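Section 4: Your first shift with the bench picker

If you've got this far, the arm is bolted down, the cell has power and the Plindden controller has found its network. Well done, the fiddly bit is over. From here on you'll be teaching the picker to handle real parts, and this is where most crews start to enjoy themselves.

The steps below use small fittings from the Flelliva line, as that's what most benches start with. If your shop runs something else, the order of work stays the same.

4.1 Before you start

You will need:
Two people for the first session, one at the screen and one at the bench
The grey work cloth, laid flat
A handful of sample fittings, including a few you'd normally find annoying to pick up
The part list for the job, loaded in Cudari

CAUTION: Keep hands, sleeves and lanyards out of the cell whenever the amber light is on. The arm moves slowly in Teach mode but it does not know you are there.

4.2 Teaching a part

1. Turn the key switch to TEACH. Wait for the amber light to stop flashing.

2. Lay one fitting on the cloth, anywhere inside the reach area. Don't line it up neatly. Parts will never arrive neatly on a working day, and the picker learns more from a bit of mess.

3. On the screen, choose New Part and type the name your crew uses for it. If everyone on the floor calls it a stubby, call it a stubby. The Cudari part number can be added underneath.

4. Press Approach. The gripper comes down close to the part and stops short of it. Check the wrist view before you go any further. 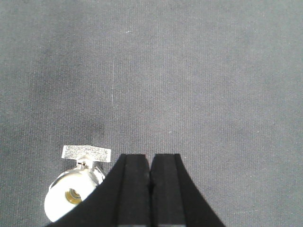
5. Use the jog wheel to bring the gripper over the spot where you would hold the part yourself. The people who have packed these fittings by hand for years are the best judges of this, so put one of them on the wheel! They know which end is heavy, which faces mark easily and which way a handle likes to swing.

6. Open the fingers, lower the gripper and press Close. Start with grip force 4. Go up one step at a time if the part slips.

7. Press Lift and Hold. If the part stays put for 5 seconds, press Save Grip.

8. Turn the part to a new angle and repeat from step 4. Save at least four grips for anything with a handle or a side port.

NOTE: Shiny metal can throw a bright patch into the wrist view. If the outline on the screen jumps about, dim the cell lamp one notch and press Approach again.

NOTE: Brush the cloth down between sessions, and pull it tight if it has creased.

CAUTION: Never reach in to straighten a part while the arm is paused. Turn the key to OFF first, every time, even if you're only in there for a second.

4.3 Running the first batch

1. Turn the key to RUN and close the gate.

2. Set the batch size to 147. It's the size of one full Kaushik tray, so you'll get through a whole changeover while you're both still watching.

3. Stay at the bench for the entire batch. Press Skip if the picker hesitates over a part, and it will leave that one on the cloth for you.

4. When the tray is full, open the Skipped list and go through it together. A long list usually means a missing grip. Go back to 4.2 and add one.

After 1000 picks the controller asks whether you'd like to tidy up the saved grips. Say yes. It takes a few minutes and runs happily over lunch.

4.4 What changes at the bench

Talk this part through with the crew before the first full shift, and leave time for questions.

The picker takes over the lift-and-place work, which is the part of the job that gets into wrists and shoulders by mid-afternoon. Inspection stays with people. So does anything on the Skipped list, and so does the decision to stop the cell. Any person on the floor can press the red button, and they don't need to ask a supervisor first.

Expect the rhythm of the day to feel odd to begin with. Packers who used to work in a steady line will find themselves moving between the gate, the screen and the inspection table. Rotate the screen job each shift so that everyone learns it, including those who swear they're no good with computers. They often end up teaching the best grips, and it's a real pleasure to watch!

Write up each handover in the cell logbook with the part names taught, any changes to grip force and any stops. The night crew will want to read it before they turn the key.

Go on to Section 5 to set up tray changeovers.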